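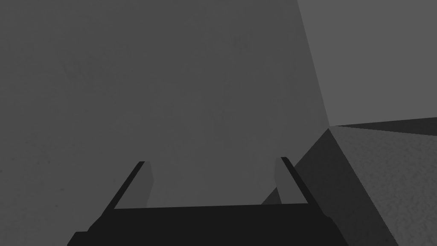 Gray render, gripper seen from behind.

Delorow Red Carpet Notes

README

Delorow is a set of 2000 short text entries on what actors and musicians wore to film festival premieres and award shows. The entries were written by staff at Gratell, an entertainment newsletter, and cleaned up for release by Tetsuya Yoshida.

What is in an entry

Each entry has an event code, an arrival slot (afternoon, evening or late), a garment type, a main color and a free text note of up to 70 words. Names of the people wearing the clothes have been replaced with numbers. Designer names are kept if the newsletter printed them.

Files

entries.csv holds all the entries
events.csv lists the 47 events and their codes
colors.txt maps the writers' color words to a shorter list

Known problems

Borbély is spelled with and without the accent. Search for both.
Jewelry is covered unevenly. Some writers noted every earring and others skipped it.
Two events in November share the code BIS, short for Bistititz. Use the venue column to tell them apart.
Sunday after-parties are filed under the main event, even when guests changed clothes in between.

Splits

There is no fixed test split. If you make one, split by event, as several entries often cover the same outfit.

Changes in version 2

Duplicate notes removed. The old "rumor" column is gone. Hair and makeup notes moved into the free text field.

Use

Free for research and teaching. Please don't try to match the numbers back to names. Send corrections to Tetsuya with the entry number in the subject line.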